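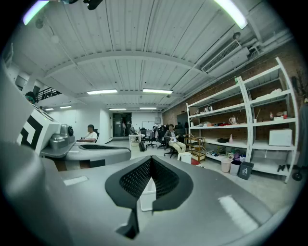 Thư Ngô wrote in after the November page to say that our advice on finger pads was too general, and that what she wants is a way to tell two pads apart before she spends a week on the wrong one. Fair enough. These are the checks we use at the Foltodville bench when we compare hand-held grippers.

Start with the pads

Wipe both pads with a damp lint-free cloth and let them dry before you test anything. Dust on a rubber or mesh face changes the grip more than most design changes do. Close the jaws slowly on a strip of printer paper and pull. If the paper slides out on one side, the jaws are not meeting evenly, and you should fix that first.

Use the same objects for every gripper. Our set is a mug, a spoon, a folded dish towel, a paperback and a half-full bottle of dish soap. Keep them in a box with a lid and don't lend them out. The spoon went missing twice last year and the replacement was heavier.

Pick up each object 5 times with the first gripper, then switch. Don't run all of one gripper in the morning and all of the other after lunch — your hand gets tired, and the second one looks worse than it is.
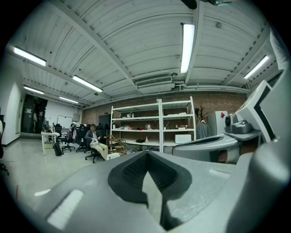

Gray hand-held gripper, with the shelving along the brick wall behind.

Weight and balance

A kitchen scale is good enough. The Pladby we had on loan came to 882 grams with its cable, and the Prirka was lighter but felt heavier at the wrist. Write down where the balance point is as well as the weight. Rest the tool across a round pencil and mark the spot with tape.

Lighting and cameras

Compare cameras at the same time of day. Glossy housings throw reflections, and a bright spot near the fingers can wash out a small object. Turn off auto exposure if the controller lets you. If it doesn't, let the camera run for a minute before the first take.

Check the lens each time you change tools. Nektarios Chatzigeorgiou lost most of a Tuesday to a thumbprint.

Keeping notes

One line per attempt: tool, object, picked up or dropped. We had 172 lines by the end of the Pladby and Prirka comparison, and it took about 6 minutes to add them up. Leave a column for remarks. "Towel caught on left pad" is worth more later than the score. 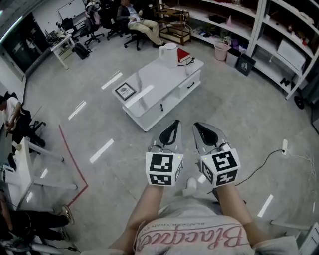
Should both hands have the same model when you compare two-handed jobs?
Use a matched pair for the first round. Mixed pairs are fine later, but switch them left to right halfway through, so your stronger hand doesn't decide the result.

Storage

Leave the jaws slightly open overnight. Pads pressed together for days can take a set, and the paper test will come out differently the next morning. Coil the cables loosely and hang them up.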